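The Open Day at Hokitstead

Reading time: 6 min

Print | E-mail

Manju Pal had been awake since five, and by the time the bus let her off at the bottom of Sivoldale Road she had eaten both of the sandwiches meant for lunch. She didn't care. She had won the ticket in January, in a drawing at the library, and it had been stuck to the refrigerator ever since under a magnet shaped like a pear. ADMIT ONE, it said. HOKITSTEAD WORKS OPEN DAY. Her grandson had offered her real money for it.

She was 70 years old and had spent most of those years in kitchens. School kitchens first, then the one at the county hospital, where the biggest stockpot had its own name and you needed two people to tip it. She had read every article about robots that came her way and believed perhaps half of them. What she wanted was to stand next to one.

The woman at the gate gave her a sticker and a paper map. "Anything you'd like to see first?"

"Everything," said Manju.

"Start with Enance, then. It's the pair of arms in the back hall. Go before the school buses get here."

So she went, past the coffee table and the big welding machine in its cage (dark until two, said a card), past a man explaining gears to a baby. The back hall was smaller than she had imagined. There was a plain table in it, and at the table were two black arms, and standing beside them with his sleeves pushed up was a young man whose badge said CHATURVEDI. He looked as though he had been hoping for somebody.

"You're my first," he said. "Do you want the talk or do you want to watch?"

"Watch. Then the talk."

"Oh, good," said Chaturvedi, and he pressed something on the keyboard and stepped back.

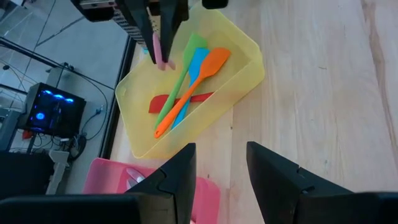
Manju had expected it to be fast. All the films made them fast. This one moved the way her mother used to move around a sleeping child, and she found that she was leaning forward with her handbag squeezed against her ribs. The far arm had a pink spatula by now, pinched between two black fingers and pointing straight down, and under it the others lay in the yellow tray, the orange one sprawled right across the green and the blue. She knew that heap. She had reached into that heap in the dark, in a hurry, with a pan smoking behind her! And the arm just hung there over it with the pink one in its grip, and the near arm waited with its own fingers apart, and she thought, go on, go on, you lovely thing.

"What's it thinking about?" she whispered.

"Where the edges are, mostly," Chaturvedi whispered back. Neither of them knew why they were whispering. "They slide around on each other. And they bend. Metal would be easier, in a way – metal stays the shape it is."

"Silicone never does what you tell it."

"No! It doesn't!" He said this in his ordinary voice, with great feeling. "I've had weeks of it. We've done 3,462 tries on this table since spring and I could tell you about a good number of them personally."

"Tell me about one."

He thought. "There was a red one that got flipped up on its end and stood there. Just stood, leaning on the side. The arm went all the way around it looking for a red thing lying down. I ought to have stopped it but I wanted to see what it would do."

"And what did it do?"

"It put its fingers down where the red one should have been and picked up nothing, very carefully, and carried the nothing across to the other tray."

Manju laughed so hard that she had to hold on to the rope. She had trained a boy like that once, at the hospital. He was the sweetest boy. He'd gone on to run the whole place.

The school buses must have come in early, for now there was a noise like birds in the corridor, and then the hall was full of nine-year-olds. They came up against the rope in a wave and stopped. A teacher said hands in pockets. A girl with a purple cast on her arm wanted to know if the robot could write its name, and a boy wanted to know if it could fight, and Chaturvedi answered both of them seriously (no; no). Then he set it going again.

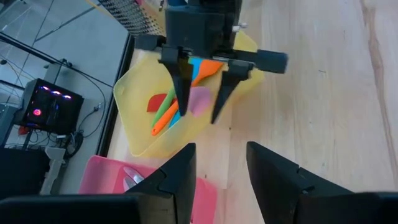 Fingers down on both sides of the bundle.

"It's going to take all of them," said the girl with the cast.

"It's only going to take one," said the boy.

"It's going to take the pink one. Look where it is."

"Shh," said Manju, who had been given no authority whatever. They shushed.

It was wonderful, that quiet. There must have been thirty children in it. Everybody was watching the two black points and the bright heads of the spatulas between them, and she could hear the little whine the joints made, up and then down, like somebody trying to remember a tune. The fingers began to close. The girl with the cast was closing her good hand too, slowly, on the air. So, Manju noticed, was the teacher. So was she.

It missed. The fingers slipped up the side of something and came together with a click, and a groan went through the whole class, a real groan, the kind you hear at a ball game.

"Again!" shouted the boy who had wanted fighting.

"Again," said Chaturvedi happily, and bent to the keys.

The second time it got hold. It lifted the pink spatula clear and held it up there, trembling a bit at the tip, and the cheer brought two people in from the coffee table to find out what had happened. Manju cheered as loudly as anyone. She was thinking that in all her years nobody had once cheered for her picking up a spatula, and that they could have, it would have been nice, and that she would ring up that boy from the hospital tonight and tell him so.

She stayed until the talk, and through the talk, and asked so many questions that Chaturvedi pulled out a stool for her. At the end he wanted to know how she would have picked the green one out, with the others lying on it.

"By the handle," said Manju. "You don't lift it. You pull it toward you, low down, and you give it a wiggle."

"A wiggle."

"Like so." She showed him on the back of the stool. He watched her wrist, and then he asked her to do it again, slower, and went to find a pencil.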